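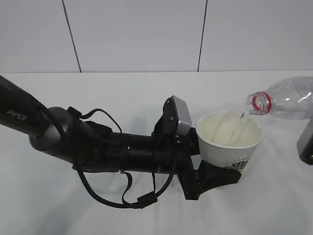 Paper cups and how much water to put in them

I have been pouring water into paper cups for most of January, and some of it is worth writing down. The subject is small. If you want the post on kettles, it is still in the archive.

A single-wall paper cup is a cone with the tip removed. The paper is coated on the inside, the side seam is lapped and heat sealed, and the bottom is a separate disc set up into the wall. The rim is the same paper rolled outward on itself. Most of the stiffness of the cup is in that roll and in the bottom disc. Halfway between the two the wall has very little support, and that is where people hold it.

An empty cup will go oval under a light grip and spring back. A full cup held the same way will also go oval, but now the volume inside has dropped and the water goes over the rim. The fix is to hold the cup higher, close under the roll, or to support it from lower down, where the bottom disc keeps the wall round. I prefer low. It leaves the rim clear for the bottle.

Embossed cups, the ones with a dotted or pebbled surface, are easier to keep hold of when the outside gets damp. I had a sleeve of smooth ones from Kemance and a sleeve of textured ones from Banoto. The Kemance cups are not bad, but I have stopped buying them.

Pouring from a plastic bottle has its own problem. The neck is narrow, and air has to get in as water gets out. Tip the bottle steeply and the water fills the neck, the air comes back in gulps, and the stream pulses. Keep it closer to level and there is an air gap along the top of the neck, so the stream stays thin and steady. It is slower. For a 200 ml cup the extra time does not matter.

The ribbed bottles need more care, as the walls are thin and any squeeze goes straight into the stream. Hold them around the body with as little force as will keep them from slipping, and let the tilt do the work. The tamper ring left on the neck after opening does no harm unless it is loose, in which case it can slide forward to the mouth. I take loose ones off.

Distance matters too. I keep the mouth of the bottle 2 to 4 cm above the rim. Lower than that and the threads touch the cup. Much higher and the stream lands hard enough to splash a shallow fill.

As for the level, I stop 2 cm short of the rim. Carmela Mateos wrote to me after the last post to argue for a fuller cup, on the grounds that a guest should not have to ask twice. She serves hers at the table. Mine get carried down the hall at Jurncombe, through a door that opens toward you, and I have mopped that hall enough times to keep my number.

Next month: lids, including the Rizzi ones that do not fit.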